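Course Handout: Materials for Constructive Play
Unit 4 — Interlocking Bricks
Certificate in Early Learning Environments, Pirkirari Institute

Purpose of the Unit

This handout accompanies the lecture on small construction toys and should be read before the practical session. Students are expected to know the terms given here and to use them consistently in their observation records. The unit covers the parts of a brick, the grip children use when handling one, the condition of the work surface, and the sorting and storage of a classroom set. Larger hollow blocks and unit blocks were treated in Unit 2 and are not repeated.

Terms

Stud: the raised cylinder on a brick's face that enters the underside of the next brick.
Body: the main part of the brick, excluding the studs.
Footprint: the size of a brick expressed in rows of studs, as in "two by two."
Seat: the position of a brick when it is pressed fully onto the one beneath it.
Course: one horizontal layer of bricks in a wall.

Students sometimes write "bump" or "dot" for stud. Both words are acceptable when speaking with children, but neither should appear in a written record.

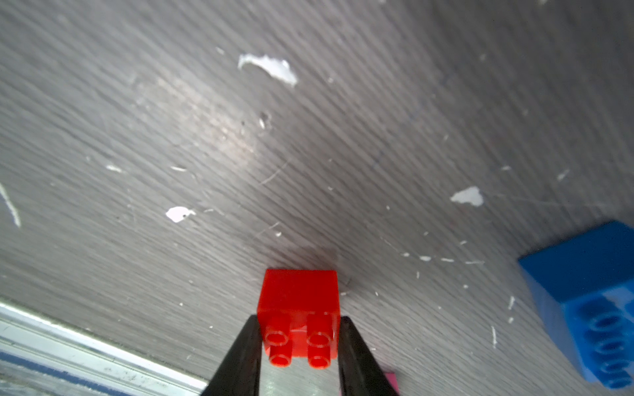
Footprint is the first property to record when a set is cataloged. It determines which bricks can be combined in a course and how much overlap is possible between layers. The red brick, with its four studs set in a square, is recorded as a two by two. Color is entered after footprint, using the plain color names on the catalog sheet. Shades should not be invented by the student; where two greens are present in a set, the words "light" and "dark" are sufficient.

Handling and Grip

A small square brick is usually held by two opposite sides, leaving the studs and the underside clear. Younger children often begin with the whole hand and cover the studs with the palm, so that they cannot see where the brick is going. The instructor may model the side grip once, slowly, and then withdraw. Repeated correction is discouraged in this course.

When observing a child at work, note the following:

Which hand holds the brick and which hand steadies the structure.
Whether the child turns the brick before placing it or after contact.
Whether the brick is seated by pressing from above or by rocking from side to side.
What the child does when a brick does not seat on the first attempt.

Each observation should last five minutes. Entries are made at the time and are not rewritten afterward, except to correct spelling.
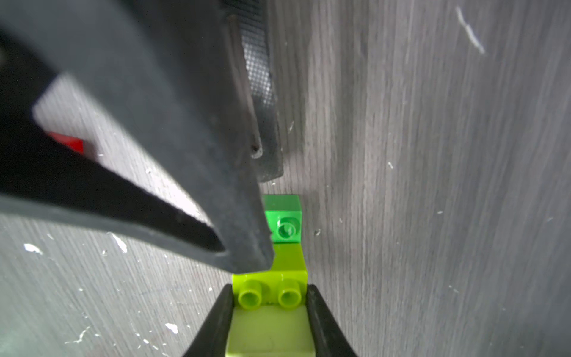 A brick that is only partly seated will hold the next course at a slight tilt, and the tilt increases as the structure grows. Children generally discover the fault near the top and look for it there. The observer should record where the child searches first and should not point to the lower brick.

The Work Surface

Tables used for construction should be firm and level. Surface marks, such as scratches or flecks of old paint, do not affect building and are not grounds for replacing a table. Splinters, sticky residue, and raised edges are. The Bullon classroom and the Won classroom are both available for practice outside lecture hours — students must sign the sheet at the door.

Sorting and Storage

Sets are stored in shallow open trays. Sorting by color is quicker for young children, while sorting by footprint is more useful to older builders. In the Jatadura reading assigned for this unit, some two pages are given to mixed trays, and students should come prepared to argue for one system or the other.

Assignment

Complete two observations and attach the catalog sheet for one tray. Work is due at the first lecture in February. Late records will be accepted only with the written approval of the course office.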